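We use cookies to remember your login and show you relevant offers. By continuing to browse you agree to our cookie policy. Accept | Manage settings

Do you label your spare keys or not?

nanside_vy wrote:
Okay, settle something for me. My husband and I moved into my aunt's old place in Nanside in April and she left us a coffee can of keys. Not one of them is marked! I've been working through it in the evenings with a cup of tea, trying each one in every door, the shed, the mailbox, the old trunk in the hall. I want to tag everything as I go with what it opens. He says if you write "back door" on a key you may as well mail it to a burglar. Who's right?

ilango_p wrote:
Your husband is being silly. A burglar who is already standing in your kitchen reading your key tags does not need the key. Write BACK DOOR on it in big letters and enjoy your life.

josee_d wrote:
I'm with the husband on this one, sorry! My sister dropped her ring of keys at a gas station, all neatly labeled, with the street name on the fob. She had to change every lock in the house and it cost her a weekend and a lot of swearing. Label the hooks, leave the keys plain.

ilango_p wrote:
The street name was the problem there. Take the street name off and who cares?

josee_d wrote:
She cared, Ilango. She cared quite a bit.

Suvarna_N wrote:
I went with numbers and I'm never going back. Every key in our house gets a number, and the list of what the numbers mean is taped inside the cover of a cookbook (the one with all the aspic in it, so it's safe). I got up to 84 because I counted padlocks, bike locks, my dad's toolboxes, everything. My wife thought I'd lost it until she needed the Hadent filing cabinet open on a Friday night and I just said "forty-one" from the couch. Best moment of my year. 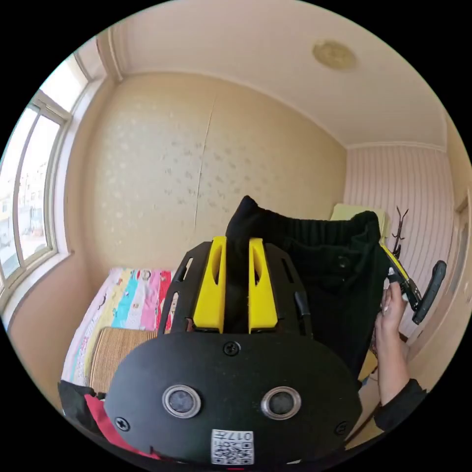

Numbers only work if you write them the same way every time, though, and I learned that the dumb way. My first batch was 1, 2, 3 and so on, and then 10 landed in front of 2 when I typed up the list and I couldn't find a thing. So now it's three digits, always, zeros in front, like the 017 on that little white sticker, and it all sorts properly. The other trap is reading a tag wrong way up. That sticker is upside down and 017 survives it okay if you're paying attention, but 6 and 9 will get you. I underline mine. I once spent a whole Sunday convinced the shed lock was broken, and I was holding 009.

nanside_vy wrote:
I love this and my husband is going to be unbearable about it. What are you writing on? I tried masking tape and it went gummy in my pocket after a day.

Suvarna_N wrote:
Stamped aluminum tags for the ones that go outdoors. Paper ones with the metal rim for the drawer. Please don't use masking tape!

aravind_s wrote:
Counterpoint: 84 keys is too many keys. When we cleared out my uncle's house I kept 5 and recycled the rest. If a key has no lock after you've tried everything, it's metal. Let it go.

josee_d wrote:
And then you find the lock in the attic a week later.

aravind_s wrote:
Then I call Grabner, the locksmith on our main street, and he opens it while telling me about his knees. Still cheaper than having a cookbook full of codes.

ilango_p wrote:
What happens when somebody gives away the aspic book?

Suvarna_N wrote:
There's a photo of the list on my phone. I'm not an animal.

nanside_vy wrote:
Update from the coffee can: the tiny brass one fits the hall trunk!! It was full of tablecloths. I've made it 001, and I'm underlining nothing until I get to six. Husband has agreed to numbers as long as he gets to hide the list, so now I'm a bit worried about that.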